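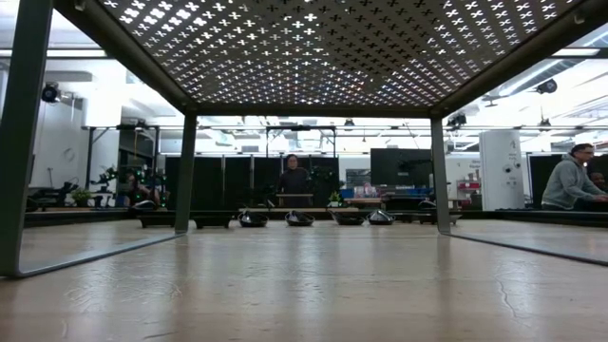
Underside of a perforated metal table, showing the pattern of cross-shaped openings.

The maintenance lead at Revadwood, a supplier of outdoor tables and benches in Sturninby, has spent most of her career on coatings. She asked that her name be left out, on the grounds that the firm's customers already have her phone number. We spoke in the company's test shed on the subject of rust, and in particular why two identical pieces of furniture can age so differently.

"People blame the rain," she said. "Rain is fairly harmless if it drains and the part dries. Trapped moisture is what costs you money."

Perforated tops drain well, in her view, but every opening adds cut edge, and powder coating pulls away from a sharp edge as it cures. The film there can be less than half as thick as on the flat. Her specification calls for edges to be deburred before pretreatment and for a zinc-rich primer under the color coat. Buyers tend to compare finish colors and warranty lengths. She would prefer that they ask for a film thickness reading taken near an edge.

The town of Lamont supplied her with a useful comparison. It bought one batch of tables for a park and placed part of it beside a road that is salted in winter. After seven years the park tables needed washing and little else. The roadside group had rust at the feet and along the lower rails.

"Same steel, same oven, same week," she said. "The salt sat in the joints -- and the joints were stitch welded, so it had somewhere to sit."

The firm now welds those joints continuously. The change added 10 minutes of labor per table, and she had to argue for it twice.

Salt spray testing is a subject on which she is cautious. A sample from the current line ran for 1,010 hours in the cabinet before red rust appeared at the scribe. She does not convert that figure into years of service and dislikes catalogs that do. The cabinet never dries out, she pointed out, and it has no sunlight. It is good for catching a bad batch.

On upkeep her advice is short. Wash with mild detergent and fresh water in spring, including the underside. Touch up chips within around 30 days. Wire brushes are to be kept away from sound coating, and so are pressure washers held close to a seam.

A second exposure rack goes up at Stolltton's harbor in July, with coupons cut from scrap tops. She expects the first readings to be dull.

"They usually are for the first winter. Then you look at the edges."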